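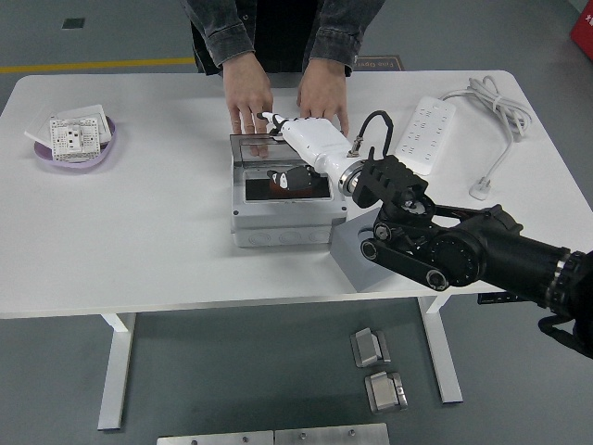

Bleddyn Trevor wrote to ask whether the Trulano keeps taking cards when the internet goes out, and how long a shop can carry on like that before something has to be plugged back in. Good question, and the one we get more than any other, so we've moved the answer to the top of the page.

Yes, it does. The Trulano stores up to 600 card payments while it's offline and sends them through by itself once it finds a connection again. There's no clock on it other than the one your bank sets (many want stored payments sent within a day or so, ask yours). The screen shows a small orange cloud while payments are waiting, and you can tap the cloud to see the list. When the cloud goes away, everything has been sent.

Kirkel Trulano
Countertop card terminal, second version
Price: $255, power supply and one roll of paper included
Page updated 3 May 2021

What it is

The Trulano is a card terminal for small shops, food stalls, hair salons and anyone else who takes a lot of small payments and would like that part of the day to be boring. It takes chip cards, tap cards, phones and watches. It prints receipts. It has real number keys, big ones, with a raised dot on the five, and we love them! The first version had a glass keypad that looked great in photos and drove people up the wall when their hands were cold.

It was put together by the Kirkel payments team in our Bruren office, and we've been using one at the lunch counter downstairs since December. A surprising amount of what changed in this version came from standing in that line and watching it work.

What's new in this version

The printer is the big one. The old printer was slow to wake up, so the first receipt of the morning took forever and people would pull on the paper. The new one starts right away and cuts cleaner. You drop the roll in and close the cover – no threading.

Tips can now be set up per person as well as per shop. If two stylists share a terminal, each one gets a sign-in code and the tips land in separate columns at the end of the day. You can still pool them if that's how your place does it.

Refunds no longer need the original receipt. Search by the last four digits of the card, or by amount, or just scroll back to the time you think it happened. (This was the most requested change by a mile and we're sorry it took so long.)

The battery is bigger. It'll get through a normal market day off the charger, and the terminal now warns you at one quarter left, when there's still time to do something about it, where the old one waited until the last few minutes.

The beep is quieter. You can make it loud again under Settings, Sounds.

Working offline

A little more on this, as it's the feature people lean on hardest. When the connection drops, the Trulano tries the shop's Wi-Fi, then the built-in SIM, then goes into offline mode. The switch happens between payments, so a customer who already has a card in the slot may see "Trying again" for a few seconds. Let it finish and leave the card where it is.

In offline mode the terminal can't ask the bank whether a card is good for the money. It checks the chip, keeps the payment, and asks later. Most of the time that's fine. Once in a while a payment will be turned down after the customer has left, and that loss is yours, so do set a limit for offline sales that you could live with. You'll find it under Settings, Offline, Highest amount. Coffee carts tend to set it high and forget it. If you sell bicycles, please don't!

Stored payments are locked with a key that stays inside the terminal. Turning it off, or letting the battery run flat, doesn't erase them. A full reset does, and the terminal will refuse to reset while the orange cloud is showing.

Fees

Kirkel doesn't take a cut of each sale. You buy the terminal once, and the card fees are whatever you've agreed with your card processor. The built-in SIM is covered for the first year. After that you can renew it or run on Wi-Fi alone, and offline mode works the same either way.

There's no monthly charge for the sales reports, for extra sign-in codes or for updates.

Working with other things

The Trulano talks to the James till app on tablets and laptops. Ring up the sale in James, press Card, and the amount appears on the terminal. If the pairing drops, type the amount in by hand and James will match it up later. Pairing by cable is still there for people who prefer it, and we kind of do too.

Sales can be saved as a plain spreadsheet file, by day, week or month. Your bookkeeper will probably want the monthly one with the fees column turned on.

The details

Weight: 689 grams with a full roll of paper
Screen: color, with three brightness levels and an automatic setting
Keys: rubber, lit from behind
Connections: Wi-Fi, built-in SIM, USB-C, network cable through the dock
Offline storage: 600 payments
Receipts: paper, text message or email
Languages on screen: English, Spanish, French, Welsh
Warranty: 2 years, battery included
Colors: slate, cream

The dock is sold separately. You don't need it unless you want the network cable or a charging spot that holds the terminal upright.

Setting it up

Charge it until the light by the power button turns green. Turn it on, choose your language, and join your Wi-Fi. The terminal will ask for the merchant number from your processor, which is usually on the first page of the welcome letter. Type it in, wait for the first update (this one is slow, go make tea), and then run a one-dollar test sale with your own card and refund it. If both show up in the list, you're open.

Moving over from the first version? Send any waiting payments from the old terminal before you start. Your sign-in codes and tip settings come across when you enter the same merchant number. Your receipt logo doesn't, so keep the file handy.

Known issues

Receipts in Welsh sometimes print the date in English. A fix is on its way.

On a few older James tablets the Card button stays gray after an update. Close the app fully and open it again.

The cream model shows ink. Rubbing alcohol on a soft cloth gets most of it off, and please keep it away from the card slot.

Questions

Write to the Trulano desk from the Contact link in the menu and include the serial number from the label under the paper cover. If you have an idea for the next version, send that too – we read every one of them, and the list on the wall in Bruren still has some room at the bottom.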